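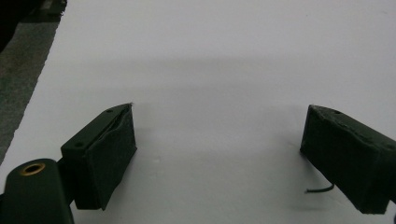

Entry by Delali Kwofie. Last revised in December. Filed under: Household automation

Surface wiping (robotics)

Surface wiping is the cleaning of benches, tables and other flat household surfaces by a machine. It is regarded as one of the simpler chores to automate, although no general-purpose home robot yet does it without supervision.

Most systems use a gripper with two opposed fingers, often padded, to pick up and hold a cloth. Pale, plain surfaces are a known difficulty. A soft shadow on white can be read as a stain, and a faint smudge can be missed altogether.

In the Elby kitchen trials, a single arm finished 297 wiping tasks, and a person had to step in on 41 of them. The usual faults were a dropped cloth and crumbs pushed onto the floor. The later Gundix arm pressed more evenly but took 27 minutes to clean a dining table.

Shop-floor versions are further along. Mahasneh has run wiping arms on packing benches of a fixed height and colour, where little changes between shifts.

See also: Dishwasher loading; Laundry folding; Erkano gripper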